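**Week 5: Tilings, or how to cover a floor and say why it worked**

Handout for Monday 23rd October. Bring it back next week. I print 100 of these and about 2 survive.

A tiling covers the plane with shapes that leave no gaps and don't overlap. Anyone who has done a bathroom knows this is harder than it sounds, and mathematicians have the advantage of never having to cut around the toilet.

**The angle rule.** At any corner where tiles meet, the angles have to add up to 360 degrees. Squares manage it with four, triangles with six, hexagons with three. Regular pentagons have angles of 108 degrees, so three leave a gap and four won't fit. People keep trying anyway. Last year's homework included a very confident pentagon floor, colored in.

**Changing the edge.** Start with a square. Cut a bump out of the left side and slide it straight across to the right side. The new shape still tiles, and its area hasn't changed. Do the same from top to bottom if you like. Puzzle-edge flooring runs on the same idea: whatever sticks out of one tile has to be missing from its neighbor.

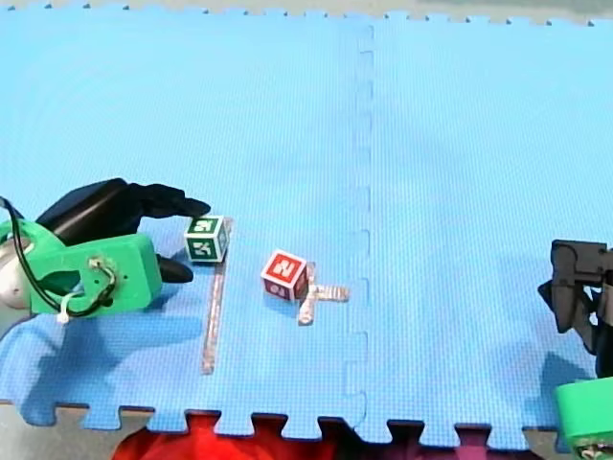 *Fig. 3. Two foam tiles joined along a puzzle-edge seam.*

Look at the outer edge of a mat like that and you'll find teeth with nothing to bite. A tiling of the whole plane has no outer edge. A floor does, so shops sell straight border strips, usually at a price that suggests they know you have no choice.

**Vocabulary for the quiz**

- *Prototile:* the basic shape you copy.
- *Monohedral:* every tile is the same shape and size, flips allowed.
- *Edge-to-edge:* whole sides meet whole sides. Ordinary brickwork fails this, and the walls stay up.

**Homework**

1. Show that any triangle tiles the plane. Any triangle, Reginald, including the ugly ones.
2. Alter a square by the slide method and draw at least two full rows.
3. Corinne asked whether every four-sided shape tiles. Try one with a dent in it and bring me the drawing.

Graph paper is in the tray by the door. Scissors go back in the tin.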